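Progress report to the Tandby fund: household and shop-floor chores
2024-06-11
By Svitlana Kushnir

Work in this period moved from folding to small-item sorting. The current task is putting pens, caps and other desk clutter away into a compartment tray, using two arms at one table. 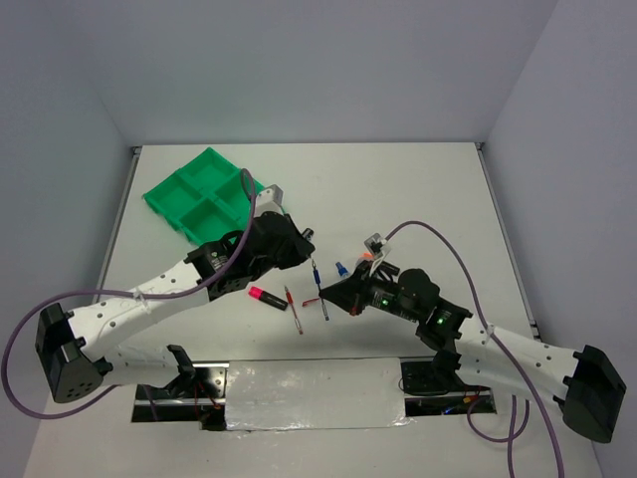
Okafor read the draft and wrote back that a person clears a desk like that in under a minute without looking, so why should the fund pay for a second year of it? The question is fair, and most of this report is an attempt to answer it.

We ran 229 full attempts at the pen task at the Ronville site. A run counts as complete when every item on the table is in a compartment and nothing has been dropped on the floor. By that measure 131 runs were complete. In the rest, the most common fault was a pen that rolled when the gripper first touched it. The second was a loose cap. Caps are short, they sit flat, and the arms often close on the table surface next to them. Highlighters gave little trouble.

Speed is still poor. We set a limit of 60 seconds per item and the arms used most of it on caps. Pens went faster once we let one arm steady the barrel while the other took hold. That change came from the operators and was not in the original plan. It also means both arms are tied up on a single pen, and we have not found a way around that yet.

On the wider question of chores, our position is more careful than it was in the proposal. Wiping a flat counter and moving boxes of one known size between shelves are close to usable, provided a person is nearby to restart the machine. Laundry is not. Sorting mixed small items falls between the two. We would not put it in a home today. We think a stockroom could use it sooner, where the tray stays in one place and the items come from a known list.

Clirkodance has asked for a trial of that kind at its returns desk, where staff spend part of each shift putting loose parts back into bins. We have agreed on the list of items and the bin layout. We have not agreed on who clears a jam when the desk is busy, and I would like that settled before any equipment moves.

Spending is within budget except for gripper tips, which wear faster than we allowed for. We went through 2 sets more than planned. I am asking to move money from travel to cover this - no new funds are needed.

Before the next report in August we plan to repeat the pen task with the items laid out by someone outside the team, and to record caps separately from pens so the two results can be read apart. Folding work stays on hold until then. The run logs are in the shared folder, including the failed runs, and Okafor has access to them.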